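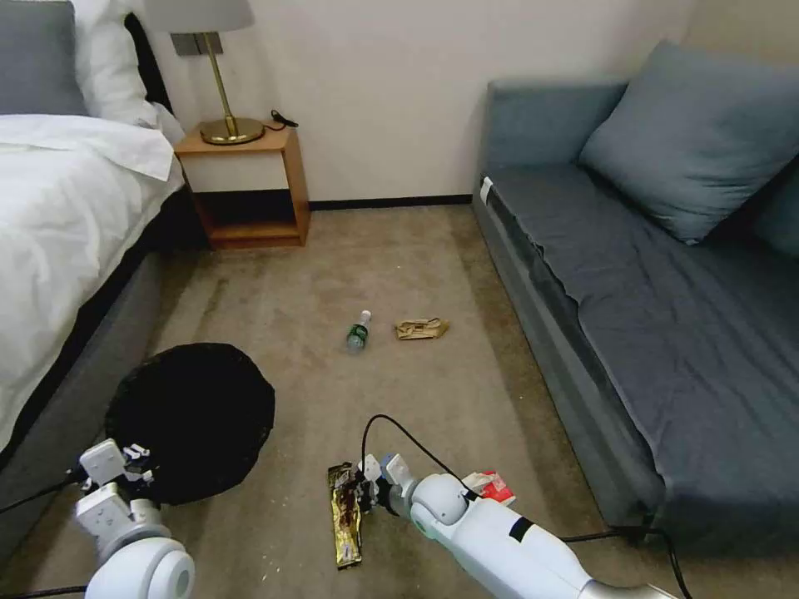 How to Bring a Petition to Your City Council

Last February our group in Pulberg gave the city clerk a petition for later bus service on the Clenine line. We needed 1,730 valid signatures and we handed in 2,535. The council put the question on its agenda, and I learned many things I would like to have known before we started. I have written them down in the order you will need them.

The rules are different in each city and state, so please read your own rules together with this page.

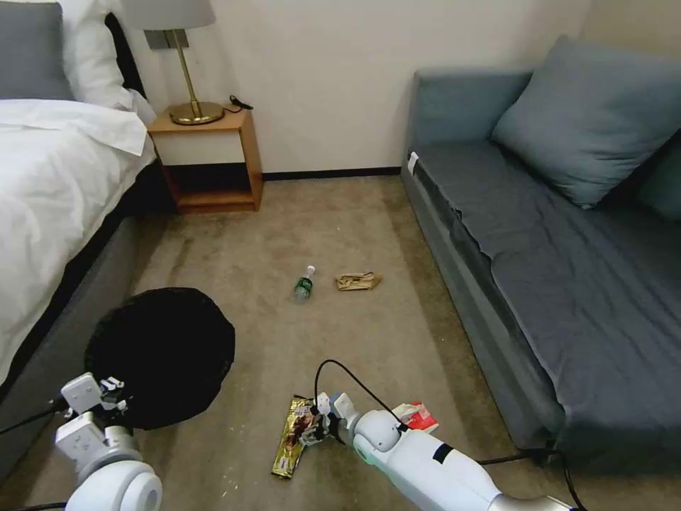 Châu Đoàn
Petition Coordinator, Pulberg Riders for Later Buses

Step 1. Ask the clerk which kind of petition you need

There are usually two kinds. One is a simple request, which any resident can send and which the council may answer or not. The other is a formal petition, which has a minimum number of signatures and a fixed form. If you collect names on the wrong form, the clerk can refuse all of them. Write an email and ask for the answer in writing. Our first question was answered by phone, and two weeks later a different person in the same office told us something else.

Questions to ask:
How many valid signatures are required?
Who may sign – residents, registered voters, or both?
Is there a time limit for collecting, and on which day does it begin?
Must the person who collects also sign each sheet?
Are electronic signatures accepted?

Step 2. Write the request in one sentence

The text at the top of the sheet should say what you want the council to do. "We care about public transportation" is an opinion, and the council cannot vote on it. Ours said: "We ask the Pulberg City Council to fund bus service on the Clenine line until midnight." We had a longer version before, with four paragraphs. People at the bus stop did not read it, and some of them walked away while we were explaining it.

After the clerk has accepted the text, do not change even a comma.

Step 3. Prepare the sheets

Leave enough space for the printed name, the full street address, the signature, and the date. Small boxes give you bad handwriting. Put the complete request on every sheet, also on the back side if you use it. Number the sheets before you give them out and keep a list of who has which number. We had our sheets printed at Koutsoukos, on slightly thicker paper, and they survived the rain quite well.

Step 4. Collect in the right places

Go where the affected people are. For us this was the Stestolholm transfer station between 5 and 7 in the evening. Public sidewalks are normally allowed. For a parking lot in front of a store you have to ask the manager first.

Work in pairs if you can. One person speaks and the other one holds the clipboard and looks if every box is filled. Senga Haldane, our best collector, began always with the same question: "Do you live in Pulberg?" If the answer was no, she said thank you and did not lose more time.

Never sign for another person, also not for your husband or your mother who agrees with you.

Step 5. Check the signatures yourself

Do this every evening and not at the end. Look for missing dates, addresses outside the city, and people who signed twice. In our case the clerk rejected 199 signatures, most of them for an incomplete address. Plan to collect well above the minimum.

Step 6. Hand it in

Make copies of all sheets first. Make an appointment, bring the originals in number order, and ask for a receipt with the date and the number of sheets. Khải Ninh scanned ours before we went, and later this saved us a long discussion about one missing page.

Step 7. Speak at the meeting

Sign up for public comment as soon as the agenda is published. Speakers in Pulberg get three minutes each. Choose two or three people with different experiences and read the texts aloud at home with a clock. Trinh Phan spoke for us about coming home from her night shift. Bring printed copies of your remarks for the council members, and give one to the clerk for the record.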